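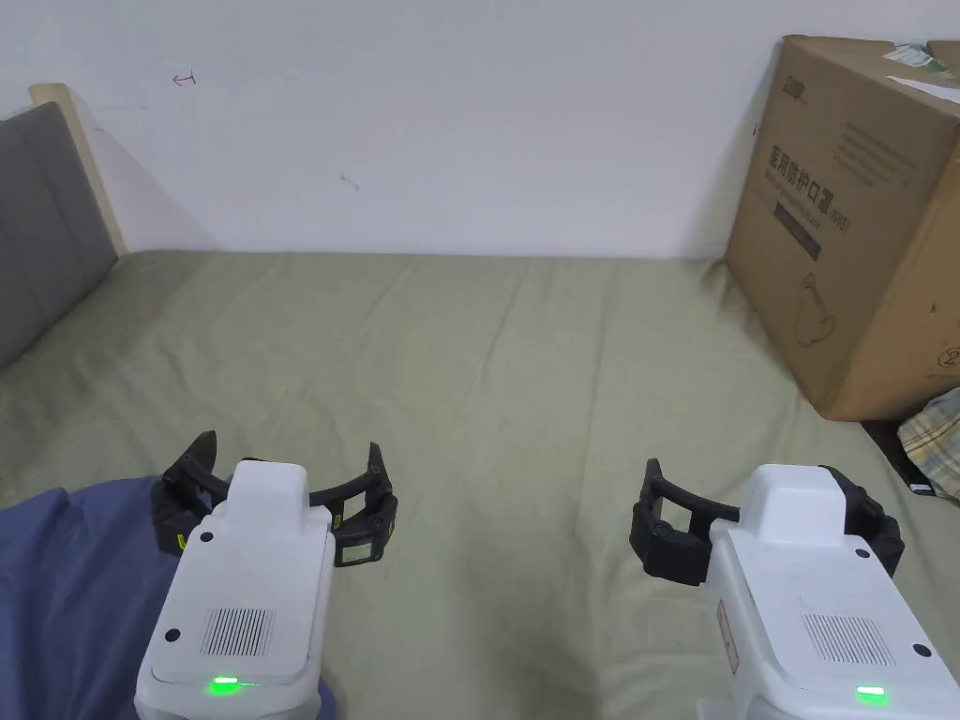 Grellov Paired Handheld Grippers, three months in
Reviewed by Mairéad Dolan
August 11, 2025

I put off buying these for a long while. The Grellov sales page promises "ready in minutes," and I have been setting up and fixing handheld grippers long enough to wince at that phrase. My first full setup took 51 minutes, and that was with the manual open next to me and a previous model already learned by heart.

We paid $1,211 for the pair, chargers and calibration card included. The work is household cloth: blankets, towels, shirts, spread out and folded on a bed, over and over. It sounds gentle. It is harder on a gripper than picking up blocks, as lint goes everywhere and a finger that closes slightly crooked will drop a hem every time.

Setup first. The two bodies have to be paired in order, left and then right, and the manual mentions this on page 14, after the step where you have probably done it wrong. If you did, the tool will happily record with the sides swapped and give you no warning. I now close only the left one at startup and check which trace moves on the laptop. Do that before anything else. The status light tells you very little. Mine has stayed green through a pairing I later had to throw out, so I treat it as a sign that the thing has power and leave it there.

Zeroing the fingers is better than I expected. Open all the way, hold, close all the way, hold, done. The Garkance pair we had before needed a shim and a lot of patience. Grellov says the zero holds for a week. In our hands it holds for a day of cloth work, maybe two if the fabric is thin.

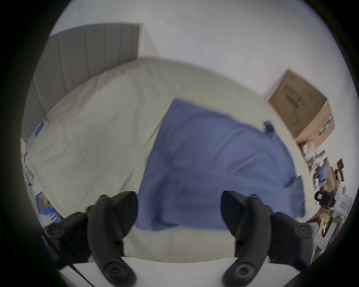

Camera alignment is where I lost most of my time. The view is very wide, and a small twist in the mount hardly shows in the middle but throws off everything near the rim. The printed card helps, provided you lay it flat on something firm. I tried it on a mattress once and got numbers that made no sense. Use a table, lock the mount, then move to the bed. I also check that both fingertips sit at matching heights in the picture. No software step asks for that, and it has caught a loose screw for me twice.

Now for upkeep. The finger joints are the weak point. After 290 folds I had visible play in one of them, and the fix was to take out the pivot screws, clean off the fuzz, and put them back with a drop of the mild threadlocker. Don't crank them down. Too tight and the finger sticks halfway open, which feels fine in the hand and looks awful in the data. The spare kit has 3 pivot screws for two grippers. I would like to meet whoever picked that number.

The cable deserves a complaint too. It wants to wander toward the fingers whenever you tilt your wrist. Grellov includes one clip, and it popped off in the first week. A strip of hook-and-loop tape has worked well since.

Support was polite and slow. I wrote in March, before ordering, to ask whether the finger pads could be bought separately, and was told a parts list was coming. I am still waiting for it. A parts seller in Mevville stocks pads made for the Akanda model, which fit after trimming, though I can't promise they grip the same on slick fabric.

Would I buy them again? At this price, probably one pair, and I would hold off on a second until the parts list shows up. The bodies are comfortable, the zeroing is quick, and the recordings are clean when the mount is tight. Budget most of an hour for the first setup and ten minutes every morning after that, and order extra screws with the first shipment.

Three stars out of five. I'll update this if the spare pads ever go on sale.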